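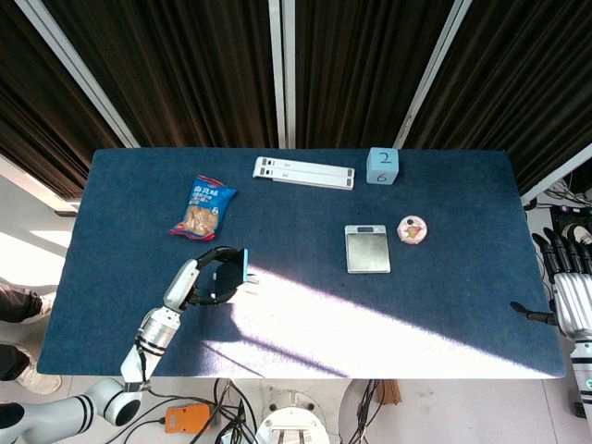

How do you teach a robot arm?

Imagine that you want a robot to put a toy doughnut on a kitchen scale. For you it is easy. But a robot does not know what "pick up" means, so a person must show it.

There are two ways to do this. In the first way, the teacher holds the arm and moves it gently, like when somebody guides your hand to write a letter. The arm remembers how each joint was bent.

In the second way, the teacher stays away from the arm and uses a remote control. When the teacher closes the control, the gripper closes too -- a gripper is a hand with only two fingers. Other robots have a hand more similar to yours, with a thumb.

One time is not enough! At Dawber, Dorothy Clegg showed her robot the same small job 100 times, and each time she put the things in a little different place. In this way the robot learns to look first and then move.

Try it at home: close your eyes and let a friend move your hand to pick up a spoon. Can you repeat it alone?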